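About Stelteo

Stelteo is a shared workshop for members who build robots and small automation projects. The workshop covers 618 square feet and is open 7 days a week. Members pay monthly and keep full ownership of their designs.

Our main bench project is the Sedow arm, a desktop robot with 3D-printed white links and servo motors. 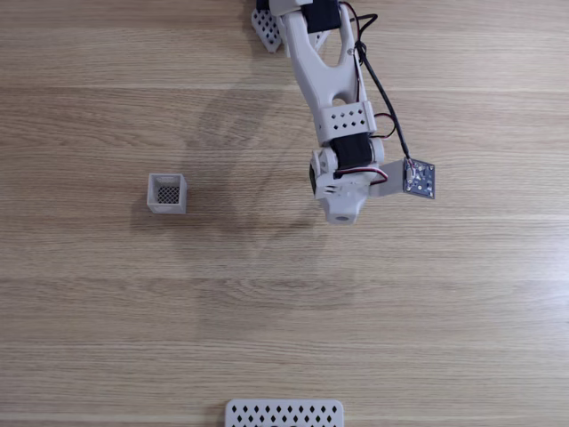
Membership

New members complete a safety session before using the printers. Applications are accepted at the front desk until 6 p.m. on Friday.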